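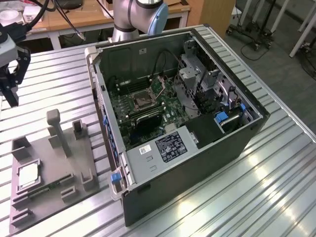

Kieran Cheetham thinks a barebones tower is a bad first purchase, and he wrote in to say so: you end up spending more on the missing pieces than you would on a finished machine, and you'll be nervous the whole time you're putting them in. Fair enough! I've had this argument with him before and we're never going to settle it. If you want something you can plug in tonight, go look at the finished towers, I've got a few of those listed too. But if you've got a processor and some memory sitting in a drawer (or you like picking your own), keep reading.

Fikevum Barebones Tower
Item 522
$244, pickup or shipped
Sold by Omholm Used Computers

What you get

A full desktop tower with the motherboard, power supply and drive cage already installed. The processor socket is empty and so are your obligations to whatever chip the last office picked out. Black outer shell, gray metal inside, and a lot of blue plastic. I love the blue plastic. Whoever designed this thing decided that anything you're supposed to pull, push or flip should be blue, and it makes working in there so much nicer. I'd been fixing up computers for years before I got my hands on one of these and I remember thinking, why isn't everybody doing this?

What you don't get: processor, processor cooler, memory, monitor, keyboard, mouse, or an operating system. There's a power cord in the box. I forgot it on the first few and heard about it, so now it goes in before the tower does.

The board and the socket

The board is green, nothing fancy, no lights on it, and it's a solid office-grade piece that will run all day without making a fuss. Message me the exact model number of your processor before you order and I'll check it against the list. Please do this! I don't mind at all, and it saves you shipping a heavy box back to me.

The socket uses a metal bracket with a lever. Lever up, bracket open, chip in, bracket closed, lever down. It takes a bit more push on that last part than people expect. You should not need any push on the chip itself. Line up the little marks, lower it straight down, and if it doesn't sit flat, lift it off and look again. Every socket gets looked over with a magnifier before I list the tower, and I'll tell you if I see anything I don't like.
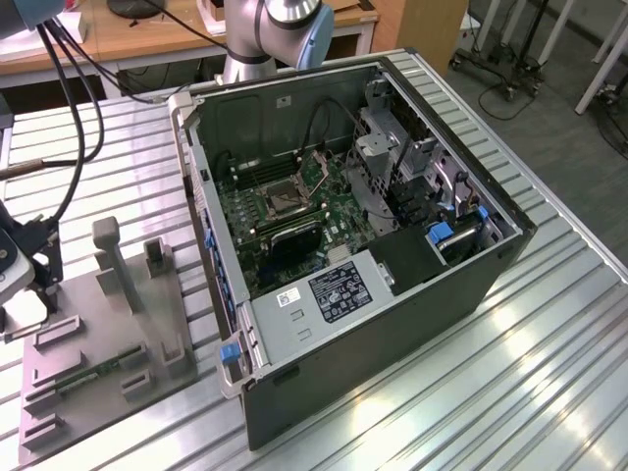

Fikevum tower, side panel off, socket lever raised.

Memory goes in the row of slots next to the socket. Do it while the tower is lying on its side, on something that won't wobble, and push both ends until they click. I've done it with the case standing up and I was sorry.

Power supply

It's the original unit and I leave it alone unless it fails testing, in which case the whole tower gets pulled from the listing. The label is on the top face when the case is on its side, so you can read it without taking anything apart. If you're planning on a big hungry graphics card, read that label first and do the math. For office work, homework, a home file server, light games, you're fine.

Drive cage

So this is the part I get the most mail about. The cage is the gray metal section full of punched holes and slots, and there's a blue latch for getting at the drive. Lionel Bainbridge, who does my intake testing, likes to wipe and check every drive before it goes near a customer, and the printed report goes in the box with the cord. Want it sent without a drive? Say so at checkout and I'll knock a little off.

I've had people ask me if they can rip out the cage to make more room. You can, I guess, but then where do your drives go? Most regular-sized cards will fit without touching it. Send me the length of yours if you're not sure and I'll get the tape measure out.

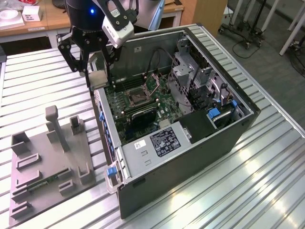
Cables are the other thing. I don't zip-tie them for shipping anymore, because every single person who bought one had to cut the ties off again, and one guy nicked a wire doing it. They're loosely tucked and that's how they'll arrive. Before you turn it on for the first time, run your hand along them and make sure nothing is hanging into a fan.

A few tips for putting it together

Touch bare metal on the case before you pick up a chip or a memory stick. Keep the small parts off to one side in something with edges, because they will roll, and they will roll under the stove. I used a muffin tin for ages and still recommend it. Keep the box your processor came in, too. Paste goes on after the chip is locked down, a blob the size of a pea, and don't spread it with your finger.

Parts tray (sold separately)

If you'd like something better than my muffin tin, ask about the Vodumow tray. It's gray, 3D printed, with a square pocket for the chip and a long slot for a memory module, plus little clips around the edges. It comes as a kit with a bit of sanding left to do.
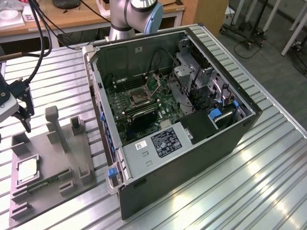

I make those in small batches, so there may be a wait. You can add one to a tower order later and I'll ship it on its own, no problem.

Condition

These are used. Expect scuffs on the shell, a sticker or some sticker goo, maybe a scratch near the handles where somebody dragged it under a desk. I blow out the dust, wipe down the outside, and boot each one with my own test chip and memory before they come back out. I don't paint anything or swap panels around to hide marks. If you want the cleanest one I've got, put "fussy" in the order notes and I'll pick through the pile for you (I'm fussy too).

Shipping and returns

Packed weight is 37 pounds, so it goes by ground. Double boxed, foam on the corners. Returns are good for up to six weeks as long as the socket pins are straight. I take pictures of the socket before it leaves and I'll send you those if you ask.

Local pickup is free and you can bring your processor along to try it on the bench.

Listing updated 18/08/2022. The June batch is sold out, these are from the new pallet.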